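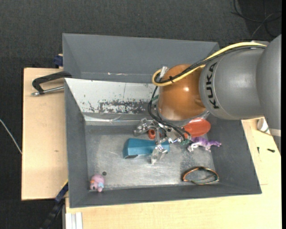
Last edited Monday, 4:10 pm

Oil finish on a maple work table still tacky after four days

plainsawn
I sanded two maple table tops back to bare wood and put on Clultance hardening oil, the small 355 ml can from Howells. The first coat soaked in fast and felt fine the next morning. The second coat is still sticky four days later, worst in patches near the middle. The ends are close to dry. I put it on with a foam brush and left it overnight without wiping, as I wanted more build. The room is unheated and I keep the door shut.

Sanding was 120, then 180, then 320 with the Talum orbital. The tables get bins and boxes slid across them, so I need a surface that doesn't grab or leave oil on the bottom of things. Do I wait, strip it, or put another coat over it?

drawbore
Excess oil left on the surface. Hardening oils cure by taking up oxygen, and a thick film skins over at the top and stays soft under the skin. Maple is dense and had already taken most of what it could hold in the first coat. Your second coat had nowhere to go.

Do not recoat yet. Try this first:

Wet a lint-free rag with mineral spirits and rub the sticky areas hard, with the grain. Change rags often. You want to lift the uncured oil off the top and leave what is in the wood. If the skin won't move, use a white nonwoven pad with the same solvent. Wipe dry with a clean cloth.

Then open the door and put a fan across the room, not aimed down at the wood. Give it two days. If a fingertip slides without drag, scuff with a gray pad, vacuum, and put on one thin coat. Wait the time printed on the can, usually 10 to 20 minutes for this type, and wipe until a dry cloth comes away clean.

Lay the used rags flat outside, one layer, until stiff. Do not ball them up or put them in the trash. They can heat up and catch fire without any spark.

320 is also too fine here. It closes up maple and you get less oil into the wood. Stop at 180.

ottoman_ed
I just waited mine out. Took weeks and it was ok in the end. Different oil though, some Imetti stuff.

kerf_and_tell
Agree with drawbore on the solvent wipe. A few additions.

Cold is half the problem. Below the minimum temperature on the label the cure slows to almost nothing, and a closed room makes it worse. Warm the room before you judge whether the wipe worked.

If you want to know how much oil is staying in, weigh an offcut. I did this with a maple board before a bench job. It was 1,005 g bare, and it barely changed after the first coat. Later coats, wiped properly, did not register on my scale.

For sliding loads, oil alone wears through in tracks. Paste wax over cured oil cuts the drag, but it has to come off with mineral spirits before you can oil again. I would go without wax for the first few months and see where the wear shows.

plainsawn
Wiped both tops with mineral spirits. The ends cleaned up right away, the middle took three passes. Heater is on now. Will leave the third coat until next weekend.

Related topics
Removing cured oil from end grain
Gray pad or white pad between coats
Black rings on maple after wet cans
Minimum room temperature for hardening oils
Flattening a table top with a hand plane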